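dudenberg-bench / README

Equipment plan and data card, tabletop bench
Last edit Feb 16, 2020
Maintainer: Nermina Georgiou (budget questions too, sorry)

What this is

Small set of tabletop recordings plus the shopping list that goes with them. Kept in one place because the budget and the data keep depending on each other and I was tired of two documents. Plan to buy the second bench out of next year's money. This file says what we need, what we got wrong on the first one, and what the recordings are good for.

Not a benchmark. Don't cite it as one.

Contents

episodes/ 448 episodes, one folder each
meta.csv one row per episode, task name, operator initials, pass/fail
costs.csv everything we bought for bench one, incl. the dumb stuff
quotes/ PDFs from Prorent and Dindell, internal only, not in the public copy
wishlist.txt bench two, unsorted

Tasks are all kitchen-type small objects. Pick up, set down, put in bin, take out of bin, stack, unstack. Pass/fail is by the operator at the time, nobody re-watched them. A few rows have the field blank. Treat blank as fail.

Budget, bench one

Arms were a lease from Prorent, everything else bought outright. Total for everything else came to 3,023 dollars against a plan of 2,000. Where the overrun went:

- table. First one wobbled, sent back, paid shipping both ways
- cables, and longer cables after that
- mounts for the fixed camera, two tries
- spare gripper fingers (worth it, order more)
- props. Cheap each, but they walk off to the kitchen

Line we forgot completely: power. Had to get a proper strip and a run of cord to the bench. Put it in from the start this time.

Lease vs buy

Lease was right for the first year. We didn't know how much we'd use them. Now we do, and the Dindell quote to buy looks better if the bench runs past October. If it gets parked before then, lease again. Ask Prorent if any of the lease counts toward purchase, the first email didnt say.

Service is the other question. Buying means we hold spares ourselfs. I want one full gripper on the shelf before we cancel anything.

Props

Rule for bench two: buy props in sets, buy duplicates of the set on the same order, same color. Matching a lost cup later costs more time than the cup is worth. Plastic is fine. Clear bins are fine for people but budget extra recording time, depth is poor on clear walls and we want more episodes there than for solid ones.
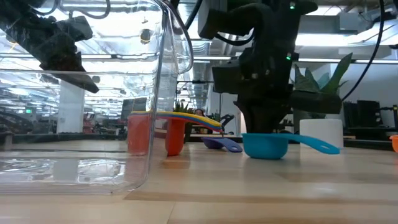
Measuring cups next to the clear bin, arms over the table. Nested cups are the hard case, long handles that lie on top of each other. Want a second set just for unstacking.

Pettigrew wrote back on the draft that the props line is fine but the camera line is too thin, and that a second fixed view should go in before any money is spent on buying arms. Also asked what happens to the old mounts.

Fair. Added a second camera to wishlist.txt, same model as the first so we don't calibrate two kinds. Old mounts get reused if the new table has the same edge thickness. Need to measure.

Bench two, order of buying

1. Table. Measure first
2. Power and cord
3. Cameras and mounts
4. Props, 4 sets of each
5. Spare gripper
6. Arms, lease or buy, decide last

Known problems with the data

- Operator initials changed format partway thru, see meta.csv
- Lighting is whatever the office had on
- Table height not logged for the early episodes
- Camera got bumped at least once, exact episode unknown
- People in the background sometimes, check before you share outside

Use

Internal training and planning. Outside use, ask me first. Costs are ours, your shipping will be different.

TODO

- reply from Dindell on warranty
- split costs.csv into one time / recurring
- fix the blank pass/fail rows or drop them
- table height field in the recorder, make it required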